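1/ Okay, robot arm thread, because I promised one back in July and then went very quiet. The kitchen is still the workshop. My housemate has stopped asking when she gets the bench back, which I'm choosing to read as support.

2/ Quick catch-up if you're new. I'm trying to get one arm to do small kitchen jobs. Dull ones! Pull a drawer by its handle, pick up a packet, put the packet down, push the drawer in. I started at the Candton shed with everyone else's half-finished mowers and moved it home when I got sick of carting groceries across town.

3/ The first controller board was a Komell and it cooked itself during a firmware update at 11 at night. Replacement cost me $139 with postage. I ate a lot of toast that fortnight.

4/ What fixed the wobble, for the two people who asked: the base. I'd been blaming the shoulder joint for ages, had it apart twice, new grease, new bearings, the lot. Then I put my hand on the bench while it was moving and felt the whole thing rocking. Four longer bolts and a thicker plate and it settled right down. I was so annoyed — and also so happy.

5/ Handles are the hard bit. A packet you can grab a bit sideways and get away with it. A long bar handle wants the fingers coming in square, otherwise they skate along it and you've just polished it. I now bring the arm in high, stop, line up, then drop the last little bit slowly.

6/ Log so far: 366 drawer pulls attempted since I started writing them down. I'm not telling you how many were good until the number is less embarrassing. The bad ones come in clumps, nearly always after I've moved something and convinced myself I haven't.

7/ Cables! Leave more slack than looks sensible. Mine was fine in every test pose and then went tight as a guitar string the first time I sent it to the far corner. Seven zip ties came off and I redid the whole run with a proper loop at the top.

8/ I also switched planners. The Marmont one is prettier but it kept choosing these big swoopy elbows-out paths, and there are canisters back there. Hubáček is ugly and slow and takes the short way. I'm sticking with ugly.

9/ I keep the bench cluttered on purpose, by the way. It worked beautifully on a bare surface and then fell to bits once there was a pot in the way, so the groceries are staying. Colour picking is a lot fussier with shiny packaging around too, so the chips are earning their keep.

10/ Kitchen bench, current state of play:

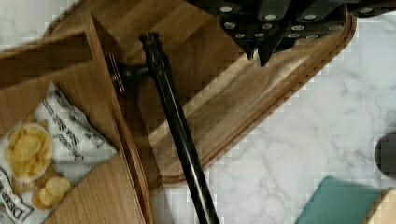
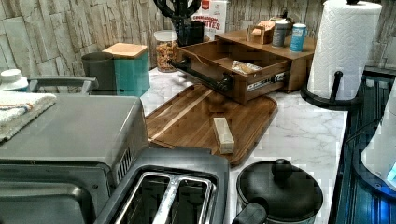 Butter's on the board, drawer's out.
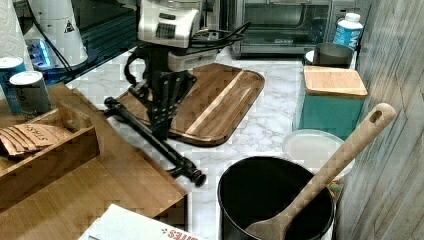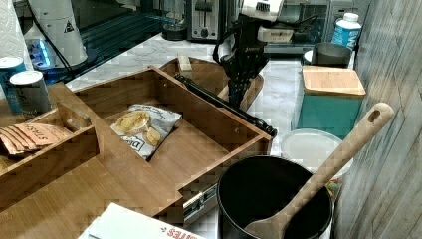 Svetozár Trnka replied asking whether I'd tried wrapping the handle in a bit of bike inner tube, as that stopped the skating on his arm, and whether the slow drop at the end is a fixed speed or goes by motor current. He reckons current is worth the bother, even if the tuning eats a whole evening.

11/ Fixed speed for now! Haven't tried inner tube, but there's a dead one in the garage, so that's tonight sorted. Will report back after the next batch of pulls.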